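New carpet down in the Clillitz reading room

The reading room at Clillitz is open again from Friday, and the first thing everyone will notice is underfoot. The old floor has gone and there is carpet from wall to wall – at last!

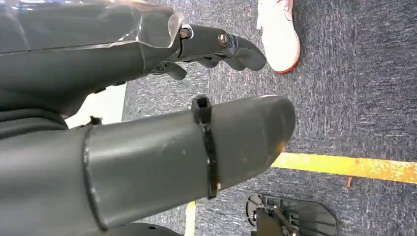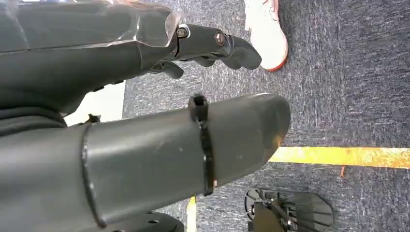 Iona Swanson

The new carpet is a speckled blue-grey with a low pile and little flecks of lighter grey and white, and it suits the room beautifully. It came as 524 tiles, so a worn or stained one can be lifted and swapped without disturbing its neighbours.

Felicja Kaczorowski chose the colour in January after bringing home a bagful of samples, and she is thrilled with it. "I wanted something calm that you could sit on the floor and read on," she said.

The children's story hour is back too, with space for 38, and the doors open at ten. Slippers are very welcome – bring a cushion if you like to sprawl!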